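Ticket Parnerov 44 — Estado: abierto

¡Hola! Sigo con la serie de agarre a dos manos para Unus. Llevo 9 demos de la piña y en 3 el grabador me pierde la sincronía entre cabeza y muñeca. La mano izquierda va junto a la corona, la derecha sujeta el otro extremo, y por ahí no veo nada raro.
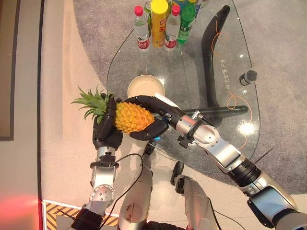 Flor Escobar: ¿el desfase sale ya en el archivo crudo o solo al exportar a Herklow? Mándame también algo de la muñeca.

En el crudo, unos 200 ms — y creciendo. Reinicié el reloj y sigue igual. Además la muñeca me da fotogramas así, que yo no metería en el entrenamiento: 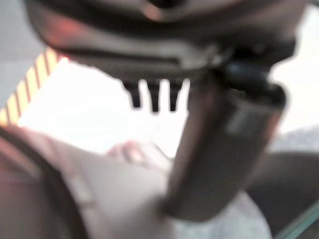

Adjunto 2: cámara de muñeca, borrosa y con el blanco quemado

Dejo las 3 demos apartadas en la carpeta Castaño y mañana pruebo con exposición fija.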